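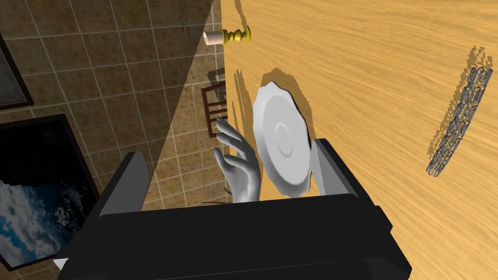 **Nivia 병렬 그리퍼 및 작업 시뮬레이터 사용 평가**
작성: Tramside 소품 대여실, 12/28/18

대여실에서 반납품 분류를 맡는 인원은 2명이다. Nivia는 실물 설비를 들이기 전에 시뮬레이터에서 집기 동작을 먼저 짜는 방식이며, 평가도 시뮬레이터 안에서만 했다. 시도 횟수는 총 1106회, 그중 접시류가 423회다.

**파지**
손가락 두 개가 평행하게 닫힌다. 접시는 세워서 잡는 자세를 기본값으로 두었다. 물결 모양 테두리는 접촉점이 좁아 닫힘 폭을 품목별로 지정해야 한다. 자동 폭 설정은 쓰지 않는 편이 낫다.

사슬류는 설정이 더 까다롭다. 고리가 서로 겹치므로 잡는 높이를 따로 입력한다.

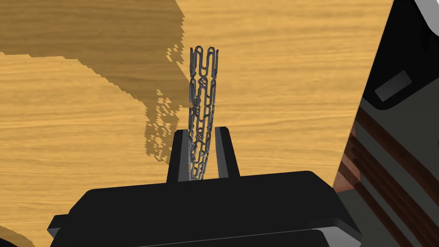

*그림 2. 클립 사슬 파지. 손가락 사이에 아래쪽을 물린 상태.*

**화면**
그림자 가장자리가 계단처럼 깨진다. 나뭇결 위에서 어두운 금속 품목의 윤곽을 확인할 때 거슬린다. 그림자 품질 항목은 메뉴에 없다.

**업무 변화**
분류 담당 Vitória Cordeiro의 일과에서 손으로 집어 옮기는 시간이 줄고, 품목 등록과 실패 기록 검토가 늘었다. 등록할 품목은 868종이다. 본인 의견으로는 허리 부담은 덜해질 것 같으나 화면 앞에 있는 시간이 길어 별도 휴식이 필요하다. 직무 기술서에는 아직 이 업무가 없으며 2월에 개정한다. 인원 감축 계획은 없다.

비교 대상이던 Bettencourt 제품은 품목별 폭 지정이 되지 않아 제외했다.

**평가**
- 파지 설정: 양호
- 품목 등록: 느림. 일괄 입력 불가
- 화면 품질: 보통 이하
- 설명서: 사슬류 항목 누락

접시와 촛대 위주의 대여실이라면 도입을 검토할 만하다. 사슬류가 많은 곳은 설명서 보완 이후로 미루기를 권한다. 일괄 입력 기능은 공급사에 요청해 두었고 회신 대기 중이다.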